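Tornwood Tidy Trial: is it worth it for a small shared flat and workroom?

Posted in Home Help and Gadgets by plumjam_wullorbridge

Hello all, and sorry in advance for the length of this, I never manage to ask anything briefly! My sister and I share a ground floor place in Wullorbridge, half of it living space and half of it a workroom where we do upholstery repairs. We have both got bad backs (hers is worse, though mine complains more), and the thing that wears us down isn't the sewing, it's the endless moving of stuff. Jugs of water, cushions, bowls of bits and bobs, things left on the floor that need to be up on a surface.

So we have been looking at the Tidy Trial from Tornwood. You get a walking robot, the Stiritz, in your home for 30 days, with an operator on hand over a video link for the jobs it can't manage alone. The trial costs 322 pounds, and there is a deposit of 1000 pounds on top, which comes back to you when the robot goes home in one piece. It's a lot of money for us, so I asked if we could see it first, and they were very nice about it and let me come along to their practice room one afternoon in June.
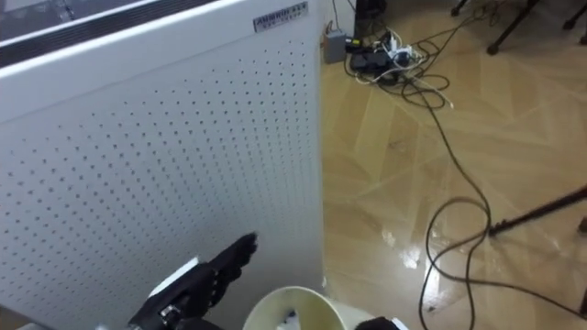 The left hand beside the air purifier, as the robot's own camera has it.

I must say I liked the people enormously. They let me stand there and ask silly questions for ages and they didn't once look at the clock. The person showing me round said the robot does best with things that have a handle or a good firm edge, and that small things lying in the bottom of a bowl are slow going. That worries me slightly, as half our life is small things in the bottom of bowls.

The other thing they talked me through was the room plan. Before the robot comes, they send you a form and you have to draw out where your furniture stands, which way the doors open and where your sockets are. They want to know about anything on wheels as well, and any bags or wrappers that tend to be left lying on cupboards, and I did go a bit pink at that because our workroom is nothing but bags and wrappers.
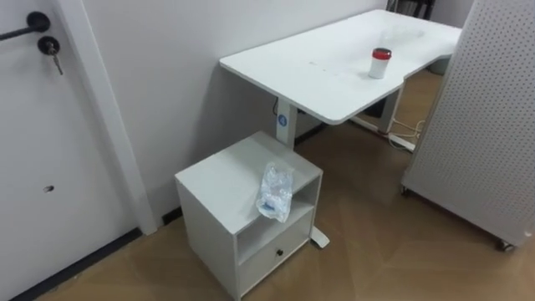 My sister would like to know if the form is as fussy as it sounds. She is the one who would be filling it in, and she has already said that she isn't measuring the gap behind the washing machine for anybody. I said I would ask.

Then there is the floor. Ours is old boards with a rug in the workroom, and the practice room has a lovely smooth wooden floor, so I came away unsure how the robot would get on with the edge of a rug. I did ask, and was told "we'd have a look at that", which is a kind answer but not one I can do much with. It had a long black cable trailing on the floor too, and more cables going up above it, and I have been picturing all that in our hallway with the two of us climbing over it.
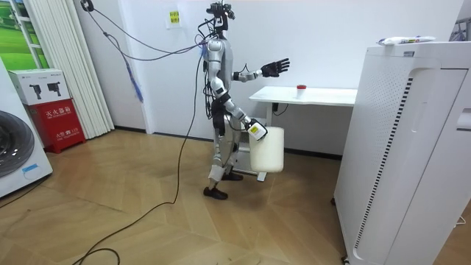
What I'd really love is to hear from anybody who has had the trial at home. Did you get your deposit back without a fuss? Was it useful by the end, or did you spend the whole time looking after it like a houseguest? And if there is another service we should be looking at first, please say. I have seen the name Somogyi come up on here but I couldn't work out if they do homes or only shops.

Thank you so much for reading all that. Kettle's on if anybody is passing.

Answers

greenhouse_gwen_ish

Hello plumjam, what a nice clear post, long or otherwise! We had the Tidy Trial in the spring and I'm happy to tell you how we got on, though bear in mind we are a bungalow with very plain carpets and two grown-ups who are home most of the day.

The form first, for your sister. It is fussy, yes, and it took me most of an evening with a tape measure and a packet of biscuits. But they ring you afterwards and go through it with you, and if you have left something blank they just ask. I didn't measure behind the washing machine either and it never came up.

Ours was very good with the sort of thing you mention. Cushions, a laundry jug, a watering can, anything with a bit of body to it. The first week it was painfully slow and I kept wanting to jump up and do it for the poor thing. By the third week I had stopped watching, which I think is the best compliment I can pay it. Small things it was hopeless with. We had a dish of clothes pegs and in the end I moved the dish out of the room so we could all stop feeling bad about it.

Cables: ask them straight out which set-up you would be getting, and get it in writing. We had to clear a fixed patch of the living room and the robot stayed inside it, with a line to the wall and a frame over the top that took up more room than I had imagined. If you are picturing it wandering about the flat from room to room, that wasn't our experience at all. Your workroom might suit it nicely if you roll the rug up.

The deposit came back in full but it took a while, and I did have to send one polite email and one slightly less polite one. Take photographs of your walls and skirting before they set anything up.

bodger_of_the_lane

too dear. A trolley on wheels and a litter picker will do most of that and you can keep them after. Somogyi is shops only as far as I know, my cousin's place asked them about a house and they said no.

Also your rug will be a problem whatever they tell you, mine trips me up and I've been walking for years

plumjam_wullorbridge

Adding this down here as the page won't let me edit my post any more. Thank you both, truly. Even the trolley, which my sister is now looking up as I type.

I rang Tornwood this morning with Gwen's list of things to ask and had a good long chat. For our sort of place it would be the one room, with the overhead support, and they would send somebody out to look at the ceiling before we paid a penny. No going through doorways during the trial. They would much prefer bare boards, so the rug would have to go upstairs to our neighbour for the month. They also said the price covers 4 visits from a fitter, and any more than that you pay for, so that's something I wouldn't have known to ask.

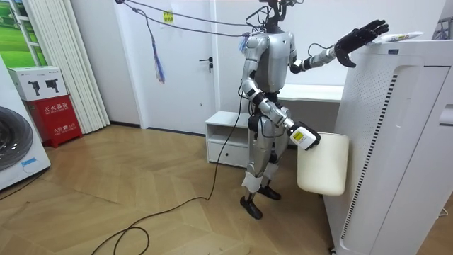 I asked about stool cushions in particular, because we do a great many of them, and about lifting one while the other hand is busy with something higher up. They said two-handed jobs are where the operator on the video link tends to step in, and that we should expect that to happen more in the first fortnight. There is a limit on the operator's hours as well. I have asked for it on paper and will put it up here when it arrives.

On the small things in bowls, they were quite frank and said to keep those for ourselves. I found that easier to hear than a promise. My sister says she would sooner pick up her own tacks anyway, having seen what I do with them.

So at the moment we are leaning towards yes, but for the autumn, when we are quieter and could clear the workroom properly. If anybody has had the Stiritz in a house with old boards and no rug I would still be very glad to hear about it, squeaks and all. And Gwen, could you tell me how wide your patch was, wall to wall? The lady on the phone gave me a figure and I wrote it on an envelope that has since gone out with the recycling.

greenhouse_gwen_ish

I'm afraid I never wrote ours down, but I can tell you that we had to move the settee into the dining room and eat our teas on our laps. Ask them to mark it out on the floor with tape when they come to see the ceiling. They did that for us and it was a great help.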